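Part Two: Waterproofing Your Cap and Jacket with the Zosberg Wax Bar

I redid this part on November 20, 2019, after enough of you wrote in to say the old one skipped the ironing step. Sorry about that!

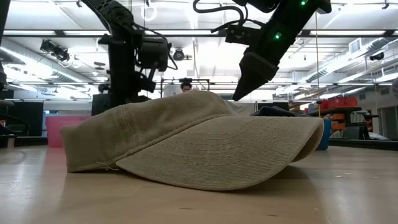 Before you start, wash whatever you're waxing in plain warm water, no softener, and let it dry all the way through. I leave mine overnight. Wax over a damp spot and you'll get a cloudy patch that is a real pain to shift (ask my fishing jacket).

What you need: the wax bar, an old iron or a hair dryer, a cotton rag, and some newspaper you don't mind ruining.

1. Spread the newspaper out and lay the cloth flat on it. For a cap, ball up a towel and stuff it inside so you have something to push against.

2. Rub the bar on in short strokes, going one way and then across. Press hard enough to leave a pale film. I go over seams 3 times, they drink it up.

3. Warm it in. With a hair dryer, hold it a hand's width off and keep moving until the white film goes clear. With an iron, use the lowest setting, no steam, and put a sheet of plain paper in between.

CAUTION: Don't iron a brim. A lot of them have plastic inside and it will warp. Use the dryer for that part.

4. Wipe off the extra with the rag while it's still warm.

5. Hang it up somewhere airy for 10 hours. It'll feel stiff and a bit tacky at first, and that goes away with wear.

6. Test it with a spoonful of water. If it beads, you're done. If it soaks in, go back to step 2 for that spot only.

NOTE: Colors go darker. Tan and khaki change the most, so try a patch on the inside first and live with it for a day.

NOTE: The bar doesn't take on nylon or fleece. For those I use the Clondis spray, covered in Part Four.

How far does a bar go? I get around 13 caps out of one, or most of a jacket with a little left for the cuffs. Mine get redone every December, before the wet weather really sets in up here in Cairns, and again whenever the shoulders start to soak through.

Storing the bar: wrap it in wax paper and keep it out of the car in summer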